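Mulleo path patrol robot with the Pralel lighting kit: review after a season of evening use

Posted April 11, 2024

The Mulleo is a sidewalk-class robot sold for after-hours rounds on campuses and in parks. The base unit comes without forward lighting. Ours was ordered with the Pralel kit, which adds a front lamp, a bracket and a harness, and lists at 470 dollars on top of the robot. Favum sells the same kit under its own part number with a longer harness. The electrical spec is identical.

Installation took 87 minutes, most of it spent routing the harness past the battery door. The supplied grommet is one size too small for the connector. Remove the connector shell first, feed the wires through, then refit it. The manual has these steps in the wrong order.

Lamp output has 3 levels. Level one is adequate for being seen and not much else. Level two is what we run on paved paths. Level three raises the near-field brightness without a matching gain in reach, and the onboard camera handles it poorly. Exposure is metered across the whole image with no option to weight the center.

Route following was consistent on wide pavement, including gentle curves. Firmware from last June had a habit of hugging the verge after a turn. The current release holds its line. We also tried the Spahić navigation module on loan. It replans faster, but costs 995 dollars and duplicates sensors already on the Mulleo.

Remote viewing is the weak point. The stream is compressed hard once the light drops, and fine detail in foliage goes first. Lamp posts and the general run of the path remain usable for an operator. The beam falls off well before the far end of the path.

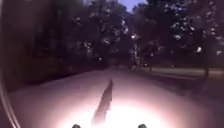
Onboard camera at dusk, both views.

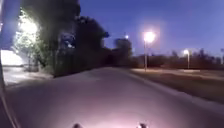 Bitrate can be raised in the service menu – the setting is under Network, not Camera – at the expense of battery life. Mulleo support confirmed that the higher value does not affect the warranty. It resets after every firmware update and has to be entered again.

Recommended for paved routes with existing street lighting. For unlit trails, wait for a lamp with a narrower beam. Spare brackets are sold only in pairs.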